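Acta de la reunión de ingeniería de plataforma
22 de abril de 2023

Asistentes: equipo de plataforma, equipo móvil y una persona de producto.

1. Migración del servicio de notificaciones a Senmont

Se presenta el estado de la migración. El proveedor promete un 91 % menos de errores de entrega, pero no entrega la metodología ni dice con qué carga hizo las pruebas. El equipo móvil recuerda que con Hinness se oyó algo parecido y que todavía se arrastran los parches de entonces. Se pide una prueba propia con unos 4.000 dispositivos antes de firmar nada. Producto considera que eso retrasa el lanzamiento hasta julio. Se anota la objeción y se mantiene la prueba.

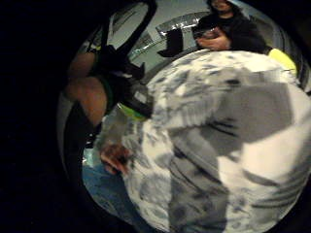

2. Página de equipo en la web de Clotthorpe

Producto quiere renovar la página para atraer candidaturas de ingeniería. Plataforma duda de que alguien se haya presentado nunca por una página así - no hay datos, y los que se citaron en la reunión anterior eran de visitas. Si se hace, que se vea gente vestida como viene a trabajar, con vaqueros y una prenda de camuflaje gris si toca, y que el texto explique las guardias con su horario real. La frase «cultura de excelencia» se retira del borrador por mayoría.

3. Guardias

La rotación actual acumula 21 avisos nocturnos, casi todos del mismo monitor de disco. Se propone subir el umbral. Una parte del equipo cree que así solo se tapa el problema del registro, que crece sin límite desde la última versión. Se acuerda limitar primero el registro y revisar el umbral después.

4. Biblioteca Nic Aodha

Sigue sin responsable. Aplazado otra vez.

Acuerdos
- Preparar la prueba de carga de Senmont (plataforma).
- Reescribir el texto de la página (producto).
- Limitar el registro en los 2 servicios afectados (plataforma).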